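Home Reviews Bedroom Kitchen Deals Contact

Lehner Fitted Sheet Review
By Rekha Vishwakarma
Apr 6, 2022

I bought the Lehner fitted sheet to replace an old Sterketti set that had gone thin in the middle. It cost $69 for a queen, sold by itself with no pillowcases. I have used it for 9 weeks and washed it every week.
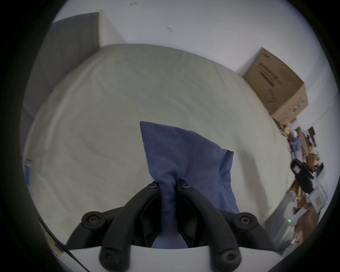 BEDDING > SHEETS

The sheet is a plain cotton weave with elastic all the way around. The corners are deep. Mine went over a thick mattress and a thin topper with room left to tuck under. The Sterketti always popped off at the head end by morning. The Lehner has come loose twice, both times at the same corner.

It feels crisp out of the package and a little stiff. After the third wash it was softer. It does wrinkle. If you take it out of the dryer right away and put it straight on the bed, most of the creases pull out. If it sits in the basket overnight they stay until the next wash.
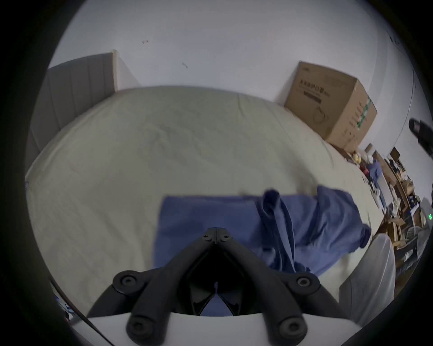 The bed in the spare room.

Shrinkage was small. I wash on warm and dry on low, and the fit is a bit tighter than it was in June's heat-free ideal of a new sheet, but it still goes on without a fight. There are a few pills near the foot. The stitching has held everywhere except one short stretch of hem, where a thread came out.

The label showing which side is the long one is sewn inside a corner seam and is hard to find in poor light. Etel puts theirs on the outside edge, and I wish Lehner did too.

Gijs Van Acker, who reviews mattresses for this site, tried the same sheet on a shallow mattress and found it baggy. He sent his back and got a refund in 8 days, less shipping.

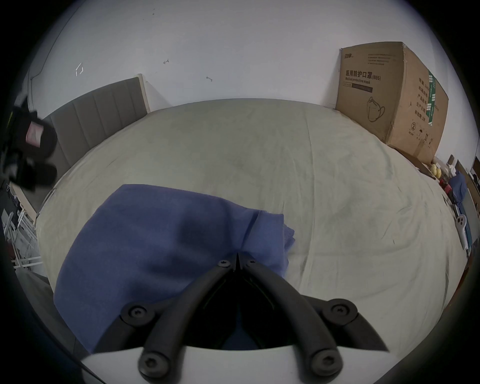

Does the elastic hold up in the dryer?
So far it has on low heat. I haven't tried high, and the care tag says not to.

I would buy it again for a deep mattress. For a thin one, the Brirnside sheet has shallower pockets and fits closer. Lehner sells the queen and king now, and the twin is out of stock.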